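How to budget for a two-arm gear bench (without forgetting the boring stuff)

When I started pricing our bench at Mudbridge, my whole spreadsheet was arms and grippers. Big mistake! Start with the job instead. Ours is handling small metal gears, so write down the smallest part you need to pick, the heaviest one, and how far apart they'll sit. Then get quotes. I asked Fotico and Damasceno for the same list, line by line, so I could compare them properly. 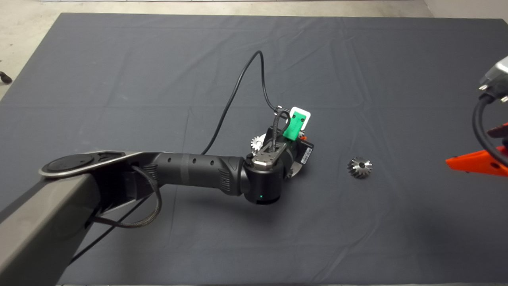
Next, split the sheet into four parts — arms, grippers, cameras, and everything else. That last one is where I blew it. Power supplies, mounts, clamps, extrusion, a decent cloth for the bench top... it adds up fast. And cables! Measure every run along the path the cable will really take, with slack for the arm moving, and then add 60 percent to the total length. I know that sounds like a lot, but I've reordered twice. 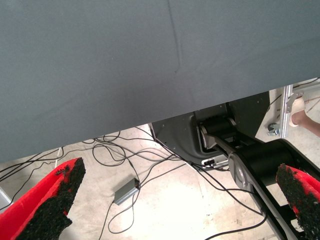 A reader at Kalent wrote in to say I'm too generous with cable and too stingy with downtime: their shop sets aside money for two weeks of setup before anything useful happens, and they've never had any left over.

Fair point, and I've added a setup line to my own sheet. Do the same for wear parts. Finger pads get chewed up, so ask for the price of a spare set before you sign, plus the shipping time. I also keep a bag of 100 cheap gears for practice (the good ones stay in the drawer until the grip settings are right).

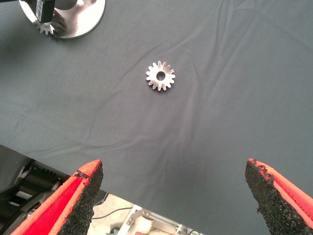 Last thing is timing. Get your order in by April if your budget year ends in summer, and ask each supplier how long a quote stays good. One of mine ran out while I was still arguing about mounts.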